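Häufige Fragen zur Fundkiste im Gemeinschaftshaus Tredeo

Wo finde ich die verlorenen Sachen?
Die Fundkiste steht im Erdgeschoss, neben der Tür zur Küche. Es sind graue Metallkästen, oben offen. Sie dürfen selber hineinschauen, ohne vorher zu fragen.

Was kommt in die Kästen?
Alle kleinen Dinge, die nach einem Kurs oder einem Fest liegen bleiben: Küchensachen, Spielzeug, Büromaterial, kleine Beutel. Kleidung hängt an der Garderobe. Schlüssel, Telefone und Geldbörsen kommen nie in den offenen Kasten, sondern ins Büro zu Felicja Cieślak.
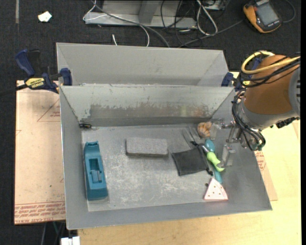
Fundsachen im Oktober, darunter ein schwarzer Stoffbeutel mit Kordel und ein Teil mit hellgrünem Griff.

Wie lange wird etwas aufbewahrt?
Wir behalten die Sachen 40 Tage. Danach gehen sie an den Tauschladen Ziltetti. Für Gegenstände im Büro gilt diese Frist nicht, dort bitte direkt nachfragen.

Ich erkenne meinen Gegenstand auf dem Foto. Können Sie ihn zurücklegen?
Ja, für fünf Tage. Schreiben Sie uns bitte, welcher Gegenstand es ist und an welchem Tag Sie kommen. »Das blaugrüne längliche Teil, links im Kasten« ist genau genug.

Muss ich beweisen, dass es mir gehört?
Bei Kleinigkeiten nein. Bei einem Beutel fragen wir nach dem Inhalt, das ist nicht böse gemeint. Im September haben zwei Personen denselben Beutel gesucht und es gab ein wenig Streit.

Kann jemand anderes für mich abholen?
Ja. Geben Sie der Person bitte einen Zettel mit Ihrem Namen mit.

Was mache ich, wenn ich selbst etwas finde?
Legen Sie es in den vorderen Kasten. Essen und offene Flaschen bitte nicht hineinlegen. Scharfe oder spitze Küchengeräte wickeln Sie bitte in Papier ein, denn auch Kinder greifen in die Kästen.

Kann man mir die Sachen mit der Post schicken?
Leider nein. Das Porto war für uns zu teuer.

Wann ist das Büro offen?
Täglich bis 16 Uhr. Wenn Felicja Cieślak nicht da ist, hilft Ihnen Jairo Benavides.

Letzte Änderung: 31. Oktober 2024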